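Picking up soft stuff: comparing finger pads on a hand-held gripper

If you've only ever tried your gripper on blocks and plastic cups, cloth is going to be a bit of a shock. It certainly was for me! I'd spent most of March feeling very pleased with myself over a box of hard objects, and then I tried a scarf and the whole thing fell apart in one afternoon. So this page is how I now compare two sets of finger pads on fabric, using the hand-held gripper and whatever bed happens to be free.

You'll need the hand-held gripper with its camera, two sets of pads (I compared the stock Usis ones with the softer Daneshvar ones), a crumpled piece of clothing or a scarf, and something flat and soft to put it on. A notebook too. I've tried keeping notes on my phone and it's hopeless when you've got one hand in a trigger.

Step 1. Set up on something soft

Please don't do this on a bare table. A table pushes back, so the fingertips skid along it and slide neatly under the cloth, and every pad looks brilliant. A bed gives way. The tips sink in, the bottom layer comes up with the top one, and you find out what you've really got.

I like a busy cover underneath as well. Penguins and dots are ideal, because when the bottom layer gets pinched you can see the print pucker on the recording straight away. With a plain grey sheet I kept missing it and marking bad grabs as good ones.

Scrunch the garment up and drop it. Don't arrange it! I used to tidy mine into a nice peak without noticing, which made for some very flattering results.
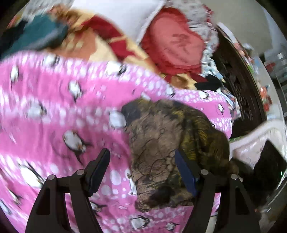

Gronotside Robotics Club - Workshop Pages

Step 2. Come in with the jaws apart

Open up, line the garment up between the two pads and come in slowly. For a tall heap like this one I aim for the middle of the mound, and stop before the tips touch the cover. Close until the cloth bunches, pause, then lift straight up.

If your two pads are different colours, write down which one is on which side. Mine are dark on the left and navy on the right, and having them different makes the footage so much easier to talk about ("the blue one slipped" beats "the one on the right, no, my right").

I do 96 grabs per set of pads. It sounds like a lot, and it is, but my first go was far shorter and the two sets swapped places when I repeated it the next Friday. Split them up however you like - I do mine in batches with a cup of tea between, as your wrist gets tired and a tired wrist tilts.

Step 3. Score each grab

Keep the scoring simple. I use 3 marks:

H - held, garment lifted clear and still in the pads after a slow count of five
S - slipped, came up and dropped
B - bottom layer came too

Write the letter down before you let go. If you can't decide between H and S, it's an S.

Step 4. Now try it flatter

Heaps are the easy version. Once you've done those, spread the cloth out so there's no obvious ridge to grab and go again. You'll find yourself coming in at a lower angle and hunting for a fold. Pads that did well on a heap can be dreadful at this, and the stiffer Usis ones caught me out badly, with far more Bs than I'd expected.

It's worth having a second gripper nearby as well, if you've got someone willing to work it. One person holds a corner, the other goes for the loose part, and you can feel how much drag each set of pads will take.

Watch your speed too. Swing the camera about and the pattern smears into streaks, and then you can't tell a fold from a blotch when you look back. I was terrible for this! Moving at half the speed that feels natural was enough to sort it.
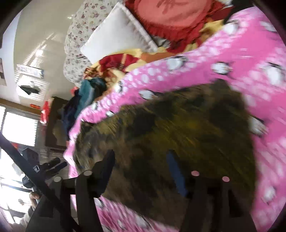

Xinyi Fu

Step 5. Look back through the recordings

Do this the same day if you can bear to. My last session came to 2144 frames once I'd thrown away all the bits where I was fiddling with the trigger, and I went through them with the notebook open beside me. Where the letter and the footage disagreed, I went with the footage.

What I look for is the moment just before the pads close. Is there cloth on both sides? Are the tips level? Most of my slips came from one finger arriving lower than the other, and that's me, so I don't blame the pads for it. I mark those with a little w for wrist and leave them out of the comparison.

Which ones did I keep?

The Daneshvar pads, for fabric anyway. Out of my 96 heap grabs they held 70, and the Usis set didn't get near that. On hard objects I'd still go back to Usis, as the soft pads squash and let things roll. Swapping takes a couple of minutes once you've done it a few times, so I don't mind having both.

A few odds and ends before you start. Wipe the pads between batches, since fluff builds up faster than you'd think. Check the pivot pins haven't worked themselves loose. And if you're using the club's pads, they go back in the Istbridge tin on the top shelf, both halves of each pair together please!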